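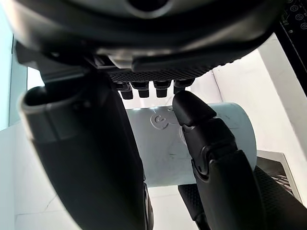 Agnese Kivi runs the teleoperation room at Dalivden, on the second floor of a former print works in Standale. Her group teaches a robotic hand to pick things up and turn them over by having a person do it first, wearing a glove that sends every bend of the fingers to the machine.

She came to the job from physical therapy, where she spent years helping people get their grip back after surgery.

"I thought I knew a lot about hands," she says. "Then I put the glove on and I couldn't pick up a roll of tape."

The trouble, she explains, is that the operator feels very little. The glove buzzes when the robot's fingers meet something, but it gives a poor sense of how hard they are pushing. New operators squeeze. They watch the screen, see the fingers close and keep closing.

"You have to learn to stop on sight," Kivi says. "I tell people to watch the fingertip and the edge of the object, and to forget what their own hand is doing. It takes most of them about 23 sessions before I keep what they record."

Cylinders come up early in the training. They are harder than boxes, she says. If the thumb and the finger don't meet across the middle, a cylinder rolls out, and if it is lying on its side there isn't much room to get underneath.

"With a box you can be sloppy and the flat side saves you. A cylinder lying down shows you right away if the thumb is too high."

The group used to teach the same tasks by hand, with someone standing next to the arm and pushing it through the motion. Heino Ozoliņš, who built the first setup, still prefers that for simple reaching.

"If I want the arm to go from the shelf to the bench, I take it by the wrist and walk it over," he says. "That takes me a minute. I don't need a glove for that."

Fingers were the reason they changed. Ozoliņš says he tried moving them one joint at a time while a colleague held the object still, and the recordings were useless. "My own hands were in every picture. The robot was learning what my sleeves look like."

For the current task, a two-finger turn, the group has kept 387 demonstrations. Kivi threw out nearly as many. Some were plain drops. Others ended well but had a long pause in the middle, where the operator was thinking.

"The robot copies the pause," she says. "We had a version that would take hold of the thing and then just wait. Joaquín had stopped to scratch his nose in a lot of them."

Joaquín Cabral, the operator in question, does not dispute it. He now works in blocks of 60 minutes and takes the glove off between them. His wrist gets tired before his fingers do, he says, and when the wrist is tired the thumb starts coming in at a bad angle.

Asked whether the robot does the turn better than he does, Cabral says it depends on where the object starts. Near the middle of the work area it is steadier than he is. Toward the edges, where he recorded less, it often misses with the thumb and has to be reset.

Kivi plans to spend February on those edges. She also wants a second operator with smaller hands, so that the recordings don't all carry one man's habits.

"Everybody has a favorite finger," she says. "His is the index. Mine is the middle one, from work. I'd like the robot to have seen both."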